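Tuliswood Shape Sorter, the orange one: four months in

I bought the Tuliswood sorter back in November after going through two cheaper ones that my niece flattened in a matter of weeks, and I've been meaning to write this up ever since. I paid $16 for it at the Brindetwood shop on the corner (it was a bit more online once you added shipping).

First off, the color. It is ORANGE. Like, traffic cone orange. My sister hates it, I love it, and the big plus is that you can find it under a couch from across the room. The board sits flat on carpet and on our kitchen floor, and it hasn't warped even though it's been through the sink more times than the instructions would like.

The pieces are chunky enough for little hands and the edges feel nice, no scratchy seams that I could find. My niece went straight for the long purple cylinder and has barely put it down. She looks through it, she hums into it, and once in a while she even puts it in a hole! My nephew is a year older and more of a rules guy, so he sits there turning each piece until it goes in, muttering.

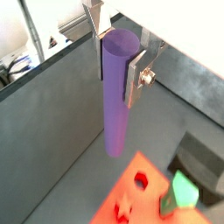

The fit is where I'd take off half a star. A couple of the shapes are snug, and a tired toddler does not have patience for snug. They've loosened up a little with use, or else the kids have gotten stronger. The Siltholm set we had before was the opposite, everything fell through everything, and I'd still take snug over that.

I read through a good chunk of the 143 reviews on the shop page before buying, and Annatjie Mokoena's was the most useful one. She said to skip the cloth bag they try to sell you with it, and she's right, mine ripped at the drawstring by Christmas. We use an old shoebox now.

Would I buy it again? Yep, and I did, there's a second one wrapped in my closet for a birthday next month. Four and a half stars. If they ever sell replacement pieces one at a time, I'll come back and make it five.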